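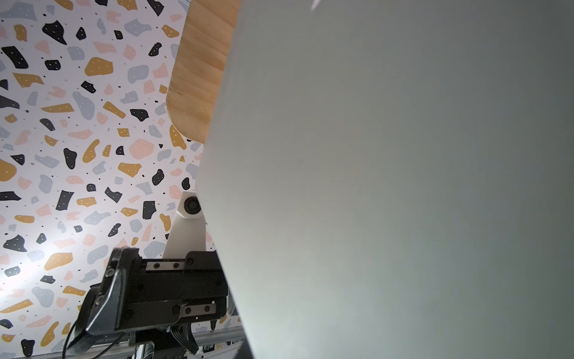
Equilibrium moisture content (EMC) is the moisture content at which wood neither gains nor loses water to the surrounding air. It depends mainly on relative humidity, to a lesser degree on temperature, and slightly on species. Moisture content in this course is always given on the oven-dry basis: mass of water divided by mass of dry wood, times 100. A green board can therefore exceed 100 percent, and students who come from food or soil work should check which basis their old tables use. Pine is the reference material for most of this unit. The darker streaks in a pine board, like those running through the honey-colored grain of the light one behind the grey panel, are a useful reminder that even a small piece is not uniform, and that a single moisture value for a board is an average.

Unit 4. Water in wood: sorption, shrinkage, and movement
Notes prepared by Ga-eun Sung. Problem set by Yi-an Joo.

4.1 Free water and bound water

Water in wood is held in two ways. Free water sits as liquid in the cell cavities. Bound water is held in the cell wall by hydrogen bonding to hydroxyl groups, chiefly on the hemicelluloses and the accessible parts of the cellulose.

As green wood dries, free water leaves first. The point at which the cavities hold no liquid and the walls are still saturated is the fiber saturation point (FSP). For most softwoods it lies between 25 and 30 percent. We use 28 percent in all worked problems unless the problem says otherwise.

Above the FSP, dimensions do not change with moisture content. Mass changes, strength is close to constant. Below the FSP, loss of bound water brings the cellulose microfibrils closer together and the wall shrinks. Strength and stiffness rise as the wall dries.

The FSP is an idealization. In a real board the surface passes it well before the core does, so the board as a whole starts to shrink while its average is still above 28 percent. This matters in 4.4.

4.2 Sorption hysteresis

Plot EMC against relative humidity at constant temperature and you get a sigmoid curve. You get two of them, in fact: the desorption curve (wood drying from wet) lies above the adsorption curve (wood wetting from dry). At the same humidity, the drying sample holds more water than the wetting sample. The ratio of adsorption EMC to desorption EMC is often taken as 0.8 to 0.85 for room temperature.

In practice indoor wood cycles between the two curves and never reaches either. Published EMC tables generally give an intermediate value. Treat them as good to within a percentage point.

Readings for the lab: the conditioning cabinet (Hesik) holds a set humidity over salt solutions. Leave the door shut between weighings. Samples are at equilibrium when two weighings 24 hours apart agree to 0.1 percent of sample mass. Thin samples get there in days. Samples 40 mm thick will not get there during this unit, and we do not use them.

4.3 Anisotropic shrinkage

Wood shrinks by different amounts in its three principal directions. Working values for pine, green to oven-dry:

Tangential: 7.5 percent
Radial: 4.5 percent
Longitudinal: 0.2 percent

Shrinkage is taken as linear in moisture content between the FSP and zero. For a change from M1 to M2, both below the FSP:

change in dimension = D x S x (M1 - M2) / FSP

where D is the green dimension and S is the total shrinkage as a decimal. Using a dry dimension for D gives a small error, which we accept.

Worked example. A flat-sawn pine board is 200 mm wide at 12 percent and is moved to a room where the EMC is 7 percent. The width is close to tangential, so S = 0.075. The change is 200 x 0.075 x 5 / 28 = 2.7 mm. The same board quarter-sawn, with S = 0.045, changes by 1.6 mm. Over the length of a 2 m board the figure is 2000 x 0.002 x 5 / 28 = 0.7 mm, and it is normally ignored.

The difference between the tangential and radial values is the cause of cupping. A flat-sawn board cups away from the heart side as it dries - the growth rings appear to straighten. A square cut with its rings on the diagonal dries to a diamond, and a round dowel dries to an oval.

Juvenile wood and compression wood have a larger microfibril angle and may shrink along the grain by 1 percent or more. Boards containing both normal and compression wood will bow or crook.

4.4 Drying stresses

Early in drying the shell falls below the FSP and tries to shrink. The core, still wet, restrains it. The shell is in tension and the core in compression. If the tension exceeds the strength across the grain, surface checks open.

If the shell does not check, it may take a permanent set in the stretched condition. Later the core dries and tries to shrink, and the shell now restrains it. The stresses reverse. This is case hardening. The name is misleading, as the surface is no harder than the rest. The condition is found with the prong test: cut a cross section, saw out the middle to leave two prongs, and watch whether they turn inward.

The Rumia schedule in the appendix ends with a conditioning step at raised humidity to relieve the set. Do not skip it for stock that will be resawn.

4.5 Problems

1. A sample weighs 61.0 g as received and 50.0 g after oven drying. Find the moisture content.
2. A floor of flat-sawn pine strips is laid at 9 percent. In October the EMC is 11 percent, and by late winter it is 6 percent. Find the range of width for a strip 90 mm wide.
3. A panel 600 mm wide is glued up from quarter-sawn pine at 8 percent. What total allowance is needed in the grooves if the panel may see 5 to 13 percent?
4. Sketch the stress across the thickness of a board 20 hours into drying and again near the end. Mark tension and compression.

Answers to 1 and 2 are posted outside the lab. Bring 3 and 4 to section.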